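ok so we had a proper failure on the Arko this week and a couple of you asked what happened. quick thread, typing this on the train so sorry in advance

for anyone new: I look after the arm for the kitchen tasks project at Fanell, Hedville site. toaster oven, spatula, dishes, that sort of thing. small bench, small arm, big bills

the fault: gripper would close, report a good grip, then quietly let go partway through the lift. no error. no warning. log says HOLDING the whole way down to the floor

we only caught it becuase somebody heard the plate land. the software was perfectly happy. carried on and "put down" a plate it no longer had

first guess was worn pads. swapped the pads. same thing, 20 minutes later

second guess was the motor getting warm. pointed a fan at it like idiots. no change

third guess, and I'll own this one, was me. I'd changed the grip force setting in March and never written it down. put it back. still dropped things, so not my fault for once

went through 770 lifts in the log by hand. 519 of them had a tiny dip in motor current just after closing. the drops ALL came from that lot. not one from the clean ones

it was the cable. the Mittal connector at the wrist, 2 pins not seated right. bend the wrist far enough and the force reading froze at its last good value. so the controller thinks it's squeezing hard and eases off a bit. and a bit more. bye plate

what bothers me is the safety side. a frozen reading should trip a stop. ours didnt, the check only looked for a MISSING signal and a stuck one sailed straight past

wrist views from the bench, toaster oven and the orange-rimmed discs and the black spatula:
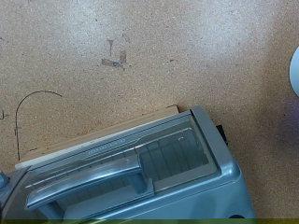
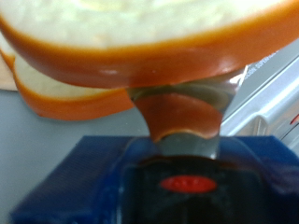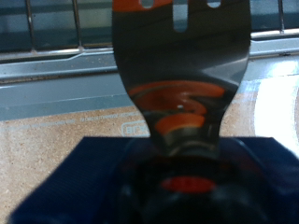 anyway. what we've changed so far: if the force number doesn't move at all for half a second while the wrist is moving, full stop, arm holds position. took an afternoon to write. should of been there from day one

also a strain clip on the cable, and a tug test on the connector before power on. low tech but I trust it more than the code tbh

and no hands near the arm during a lift, even when it says holding. especially then. we'd got lazy about it

still don't know why the pins backed out. could be vibration, could be how it was put together. have written to Mittal, no reply yet

if you run an Arko with the same wrist cable please go and check yours - gently, power off. will post again when I hear back. my stop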